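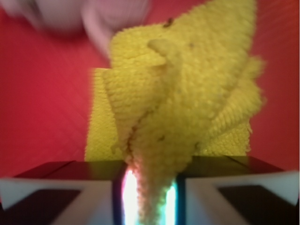 Werkstattbuch Tosolcombe, Rubrik: Tücher und Plüsch

2024-03-24

So, das gelbe Tuch. Ich hatte ja versprochen, mich endlich um die Fusselfrage zu kümmern, und jetzt habe ich den halben Vormittag mit Frottee verbracht und bin immer noch nicht fertig damit. Ausgangspunkt war Kiste 1211, die vom Verleih zurückkam mit dem Zettel »Hase fusselt gelb«. Da dachte ich erst, der Hase hätte irgendwas abbekommen, Farbe oder Wachsmaler oder so. Unter der Lupe waren es dann Schlingenreste, eindeutig vom Tuch. Wir reiben die Plüschtiere also mit etwas ab, das selber Haare lässt. Na prima!

Umgekehrt geht es übrigens genauso. Auf dem Gelb sieht man jeden dunklen Krümel, und ein paar kleine Pünktchen sitzen immer irgendwo in den Falten. Auf den alten grauen Tüchern war das sicher auch so, da hat es bloß keinen gestört. Ich finde das Gelb deshalb gar nicht schlecht. Man sieht, wann ein Tuch durch ist, und man findet es auch wieder, wenn es auf der roten Fläche liegt (die grauen habe ich regelmäßig mit den Putzlappen verwechselt, ich gebe es zu).

Was ich gemacht habe: drei Tücher aus der Lieferung von Kazemi genommen, eins ganz neu, eins nach ein paar Wäschen und eins, das schon seit Oktober in Gebrauch ist. Gewaschen wurde mit Skelero, normale Dosis, ohne Weichspüler. Danach jedes Tuch mit 17 Strichen über ein Stück weißen Testplüsch gezogen, immer in dieselbe Richtung und mit möglichst gleichem Druck. Danach den Plüsch mit Klebeband abgenommen und das Band auf schwarzen Karton geklebt. Die Kartons liegen im Fach unter der Nähmaschine, bitte nicht wegwerfen, auch wenn sie nach Abfall aussehen.

Ergebnis bisher: Das neue Tuch fusselt am stärksten. Das hatte ich erwartet. Das mittlere ist ziemlich ordentlich. Das alte ist in der Fläche am besten von allen, aber sobald man mit der Kante über den Plüsch kommt, hängen da lange Fäden drin, richtig lange, die kriegt man nur mit der Pinzette wieder raus. Am Hasen bleiben sie am liebsten dort hängen, wo das Ohr am Kopf sitzt. Die Schnauze geht noch, da kommt man mit dem Finger hin, aber rund um die Augen muss man höllisch aufpassen, dass sich nichts um die Perlen wickelt.

Das Problem ist also eher die Kante als der Stoff. Vielleicht säumen wir die Tücher einfach neu? Ich habe es an einem Eckchen mit Zickzack probiert, Stichlänge kurz, und das sah erst mal gut aus. Leider wellt sich der Rand dann wie ein Salatblatt. Mit dem breiteren Stich war es besser, aber da ist mir der Faden gerissen, und dann war Mittag.

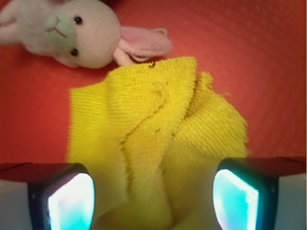

Kazemi schreibt dazu, die Kanten seien ab Werk nur heiß geschnitten und nicht gesäumt, das stehe auch so auf dem Lieferschein, Artikel 1013, und wer eine feste Kante brauche, solle die gesäumte Ausführung bestellen oder den Rand zweimal einschlagen. Vom Zickzack raten sie ab.

Auf dem Lieferschein steht es tatsächlich, ganz unten und winzig. Mein Fehler beim Bestellen. Wir haben von der Sorte allerdings noch mehr als 200 Stück im Regal, die werde ich nicht zurückschicken, dafür sind sie viel zu schön dick. Zweimal einschlagen ist bei dem Flor eine Zumutung, das wird an den Ecken ein richtiger Knubbel, ich habe es gerade mit Klammern ausprobiert. Einmal einschlagen und Baumwollband drüber könnte gehen. Das Band von Kekport ist noch da, das schmale, allerdings nur in Blau. Gelb mit blauem Rand, warum nicht, sieht nach Schwimmbad aus.

Bis das geklärt ist, machen wir es bitte so: Tuch zum Ballen knüllen, Kanten nach innen, und mit der Mitte arbeiten. Ich lege es vorher nicht mehr zusammen. Beim gefalteten Tuch liegt eigentlich immer irgendeine Kante außen, beim geknüllten hat man sie in der Faust und gut ist. Den Hasen dabei auf die Seite legen, Ohren nach hinten, und vom Kopf zum Bauch streichen. Erst dann umdrehen. Mit den Ohren fange ich inzwischen ganz zum Schluss an, da sammelt sich sonst alles wieder, was man vorne weggebürstet hat.

Zum Tablett noch was, das gehört eigentlich in die andere Rubrik, aber sonst vergesse ich es. Im Rautenmuster vom roten Tablett setzen sich die Fusseln fest, und zwar genau in den Rillen. Abschütteln bringt wenig. Ich spüle es jetzt im Becken ab und gehe mit der weichen Nagelbürste schräg drüber, also der Raute nach, das geht fix. Danach hochkant stellen. Den Rand innen mitwischen, in den runden Ecken sitzt am meisten. Ein glattes Tablett wäre leichter sauber zu halten, aber darauf rutschen die Tiere beim Bürsten weg, das hatten wir schon, also bleibt es beim roten.

Und bitte Tuch und Plüsch auf einer Seite vom Tablett lassen, damit die andere frei ist zum Arbeiten. Beim letzten Mal lag der Kleinkram aus drei Kisten quer durcheinander, und ich habe ewig gesucht, welches Teil zu welchem Zettel gehört. 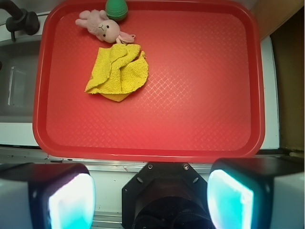 Wie lange bleibt ein Tuch im Umlauf, bevor es aussortiert wird?
Bis an einer Kante Fäden rausstehen, die länger sind als ein Fingernagel. Dann kommt es in den Korb zum Einfassen, und wenn auch die Fläche dünn wird, zu den Putzlappen.

Ein festes Datum schreibe ich absichtlich nicht auf die Tücher, die werden viel zu unterschiedlich benutzt. Manche sehen nach einem halben Jahr aus wie neu und andere nach ein paar Wochen wie ein gerupftes Huhn.

Noch offen:

Blaues Band an einem Tuch ausprobieren und das Ganze durch die Wäsche schicken, wieder mit Skelero, damit man es vergleichen kann.

Neue Tücher vor dem ersten Einsatz zweimal waschen. Getrennt von allem anderen! Das Sieb danach leeren.

Kiste 1211 fertig machen. Der Hase ist vorne durch, am Rücken fehlt noch ein Stück, Pinzette liegt dabei. Zettel bleibt dran, bis ich nochmal mit dem Klebeband drübergegangen bin.

Nadeln für die dicken Stoffe nachkaufen, in der Dose war nur noch eine, und die ist jetzt krumm.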